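How to Fold Laundry on the Bed (and Get to the Bottom of the Pile!)

Posted Sep 8, 2024 by Valentin Rusu

I love folding on the bed. I know plenty of people swear by a table or the top of the dryer, but a bed gives you so much room, it's soft on the elbows, and there's a built-in deadline: you can't go to sleep until the laundry is done. I switched over in May, when our apartment lost its dining table to a jigsaw puzzle, and I've never gone back.

This is the way I do it now. It works for kitchen cloths, pillowcases, T-shirts, all the everyday stuff.

What you'll need

A bed with the comforter and pillows moved off
A basket of clean, fully dry laundry
A spot for finished stacks (I use the dresser)

Step 1: Clear the bed

Pull everything off down to the mattress cover or the bottom sheet. A puffy comforter swallows socks and makes it very hard to get a straight edge on anything. If your cover has wrinkles, run your forearm across it from the middle out. A darker cover is a real help with white laundry, by the way — you can see every corner, and small things don't vanish.

Step 2: Work near the edge

Stand at the side of the bed and keep your folding area within easy reach. I used to spread things all the way to the far side and then wonder why my back was complaining by the second basket. Now I keep a space the size of a bath towel right in front of me and bring each piece to it.

Step 3: Take out a few pieces at a time

Don't dump the basket! I know it's tempting. A mountain in the middle leaves you no place to fold, and the things at the bottom just get more creased. Take out two or three pieces, fold them, and go back for more.

Step 4: Open up the bunched ones

Cloths love to come out of the dryer in a wad. Look for an edge first and follow it with your fingers until you hit a corner. Hold that corner, slide your other hand along the hem to the next one, then lift and give the whole thing a good shake. It falls open on its own most of the time. If it has a care tag, even better: the tag is usually sewn into a seam, so it leads you straight to an edge.

Step 5: Lay it flat and smooth it

Set the cloth down tag side under and smooth from the center toward the corners with a flat palm. Tug the corners lightly if the hem has pulled in. Five seconds here saves you a lumpy stack later.

Step 6: Fold

Small cloths: in half, then in half again.

Kitchen towels: in thirds the long way, then in half, then in half once more so they stand up in a drawer.

Pillowcases: in half the long way, in thirds the short way. Start at the closed end so the air can get out the open side (this took me years to figure out).

Press down gently after every fold. The mattress gives a little, so use your whole hand and not just your fingertips.

Step 7: Move the stacks off the bed

Carry each stack away once it gets five or six pieces high. Tall stacks lean on a mattress, and one bump of the knee sends the whole lot over. Ask me how I know!

A couple of extras

Keep whites together. I fold all the white cloths first, then move on to colors, and it makes putting away so much quicker.

If a piece still feels damp at the seams, hang it over a chair and come back to it at the end.

Happy folding — and let me know in the comments how you do your pillowcases!

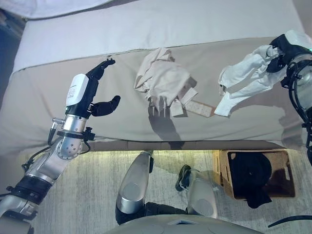 White cloths on the mattress cover, ready to be smoothed out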